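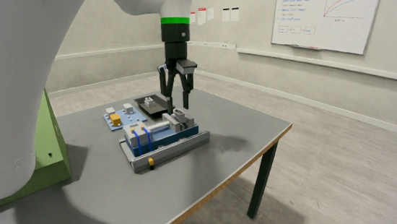
Kavine bench tasks — sim set, README

Simulated workbench episodes for one arm and a two-finger gripper. Small assembly jobs, the sort a light shop would hand to the new starter on day one. We wanted to know whether a machine can do shop-floor chores yet. Short version: some of them, slowly, and not the ones with cables.

Maintained by Vimala Kandasamy and Arwel Parry. Task list by Gunvor Tangen, who spent years on a fitting bench and has opinions.

What's in it

300 episodes, all rendered, no real footage. Each one has the camera stream, joint states, gripper opening and a pass/fail label.
Scene layout stays put: assembly on a blue base in the middle of the table, parts board and black tray behind it. Whiteboard and posted sheets on the back wall are dressing, don't try to read them.
Colours are plain on purpose. Real workshops are greyer and dirtier.

Tasks

seat — lower a part into the clamp fixture, let go, back off
fetch — pick a block off the light blue board, put it in the tray
return — same thing the other way round
route — move one of the blue cables and leave it where the target says

Labels

Pass means the part ended up within tolerance and nothing else on the table moved. Fail is everything else. Đức Đỗ checked 100 of the labels by hand and we fixed the ones he disagreed with. The rest are straight from the simulator, so treat borderline passes with a bit of care.

How it went

Our baseline policy (Bowen, the small one) is fine at fetch. return is worse, mostly the last centimetre above the board. seat works if the approach is dead vertical and falls apart if it isnt. route we'd call unsolved. Cable physics in the sim is also a bit generous, so a real cable would be harder again.

Gunvor's time on seat by hand is 9 seconds. Bowen takes 30 on a good run. Nobody is losing thier job over this version.

Known problems

Shadows are softer than under proper shop lights.
Gripper fingers sometimes clip into the clamp on a bad seat. Marked fail, but contact forces for those episodes are rubbish — drop them.
No people in any episode. No dropped tools, no coffee, no one moving the tray halfway through.
Units in the older joint logs are degrees, newer ones radians. Check the header.

Not for

Safety claims of any sort. Also please don't quote the pass rates as a real-world result.

Changes

April: route added, seat labels redone, old tray mesh removed.
Next up is a laundry-folding set under the name Irwood. Sioned Gwilliam is the one to ask.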